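Ticket: Vuvetti label tool prints wrong barcodes after update
Status: Open, waiting on customer
Product: Vuvetti Desktop, Caron thermal printer
Opened by: Mallunen Resale

Hi again! Me from Mallunen, the little resale shop, same account as the ticket in January about the tax column (which is still fine, thank you!).

So the new problem. I updated Vuvetti before opening this morning and ever since then the stock labels come out of the Caron with the barcode squashed on the left and the last digit missing from the number underneath. The scanner beeps at them, which fooled me for a good hour, but then it pulls up the wrong item. I sold a winter coat as a set of napkin rings. The customer was very nice about it.

What I've tried so far:

Turned the printer off and on, obviously. Then the computer. Then both, printer first.

Ran the calibration from the Caron menu (hold feed until it blinks twice). It spits out blank labels and stops where it should, so I think it knows how long a label is.

Swapped the roll. I had one Estness roll left from the old box and put that in – same squashed barcode, only on nicer paper.

Printed the Caron's own test page without the computer plugged in. Perfect! Crisp all the way across. That makes me think the printer is OK and the trouble is on the Vuvetti side.

Checked the template. Before the update I'm sure the width was set to 205, and now it says 150. I changed it back, hit save, closed it, opened it again and it said 150. I did this more times than I want to admit, and restarted in between.

Made a new template from scratch. That one does keep 205, but it won't let me pick the long item number, just the short one, and all my stock is on the long ones.

Exported the item list to see if the numbers themselves got chopped. They didn't, all 3,000 rows look right, and the last digit is there in every one I spot-checked. Phew.

For now I'm writing prices by hand on the sticky dots and typing the item numbers at the register. It works but it's slow, and I have 2 big house clearances coming in that all need labels. I'd be happy to go back to the old version if there's a safe way to do that without losing the sales I've rung up since the update – I just didn't want to try it on my own.

I can be on the phone any time before 10 am, after that I'm at the counter and you'd be competing with the doorbell.

Oh, and the log file is attached to the ticket. It's long, sorry, I didn't know which part you'd want.
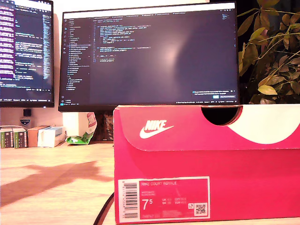 Vuvetti Support: Thanks for the thorough list, it saved us a few rounds. Your log shows the update put the template folder in read-only mode, so the width falls back to 150 each time you reopen it. Please don't roll back yet. Close Vuvetti, open Settings Repair from the start menu, tick "Reset template permissions" and leave everything else unticked. Your sales and item list aren't touched by that. Then set the width to 205 in your original template, save, and print one label. If the last digit is still missing, reply with the new log and we'll call you before 10 am.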